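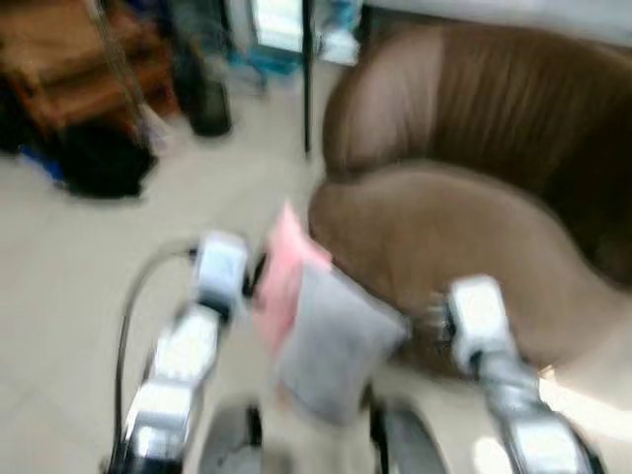

Prurkell student hackathons: progress report to the Vincze Fund

October 10, 2025 | 4 min read

We use cookies to remember your settings. Accept / Manage

Prepared by Ruan Zulu, programme lead, Astville

The grant agreement asks us to say whether the Prurkell hackathons are "building lasting digital skills among young people in Astville". I don't think we can say that yet, and I'm not sure a weekend event ever could. What follows is what we did with the money and what I think it shows, which is less than our application promised.

The February event

We had 62 sign-ups and 45 people through the door. Alistair Laing, who has run more of these than I have, tells me that is a good turnout for a free event. I still find it annoying. Food was ordered for the full list, and several teams had to be put back together on the first morning when their members didn't show. For the next one we will ask people to confirm by text two days before, and we will give away places that go unconfirmed.

The theme was getting about town: buses, cycling, walking routes, parking. We picked it because the council's timetable data was free to use. The data turned out to be in worse shape than we had been told. Stops were listed under old names and some routes were missing. Teams spent most of the first afternoon cleaning it up, and Drahomíra Baláž, who was mentoring, ended up doing much of that work herself. She says it was useful teaching. It may have been, but it wasn't the teaching we had planned, and next time somebody will open the files before we announce the theme.

The feedback forms were very warm. I would ask the Fund not to lean on them. They were filled in straight after the prizes, with pizza on the table, by people who had been up late together and were pleased with themselves. A form handed out at that moment will always come back glowing. We sent a second, shorter survey later in the spring and the replies were too few to report.

What happened to the projects

Most of them stopped when the weekend did. I have looked through the shared code folders and, with one exception, nothing has been touched. Our application said that "the strongest ideas will be developed into working services". I wrote that sentence and I would take it out now.

The exception is Flatisow, a small site that tells you which bus routes into the college avoid the steep walk up from the station. Viera Vaněk and Matěj Štefanec have kept at it in their own time and it does work, though the routes still have to be typed in by hand. They have had some help from Drahomíra and a bit of hosting money from us. Whether anyone outside their year group uses it I can't tell you. Visitor figures were only switched on in the summer, when the college was shut.

I would be careful about calling Flatisow a result of the grant. Both students were already writing software before they came. The hackathon gave them each other and a deadline – that is worth something, but it isn't the same as teaching beginners, and beginners were the people we said we would reach.

Beginners

This is the part I am least happy with. Those who ticked "no experience" on the sign-up form were the most likely to stay away, and those who did come mostly made slides. Teams under time pressure give the code to whoever can already code. We knew this could happen and our answer was a welcome talk, which did nothing.

Alistair has suggested an evening of basics before the main event, with a beginners' room that has its own mentor and no prizes. I am in favour of trying it. I am less keen on his other idea, a leaderboard, and we have agreed to leave that alone for now.

Money

Spending is within budget. Venue hire came in lower than planned as the college waived the evening charge. Catering went over for the reason given above. We have not spent the follow-on support line, apart from the Flatisow hosting. I would like permission to move what is left of it to the beginners' evening.

What we are asking for

Please let us change the main measure. Counting heads and prototypes makes us look busy and tells you very little. We would like to ring a sample of those who attended six months on and ask whether they have made anything since. The answers may be poor. If they are, I would question paying for another full weekend, and would put the case for a weekly club in its place.

The next event is still being planned and no venue has been signed. I will send the revised plan once the Fund has replied on the budget change.

Related
Prurkell: how to sign up as a mentor
Flatisow: notes from the first term
What we spent on the February hackathon
Using council bus data: a short guide for teams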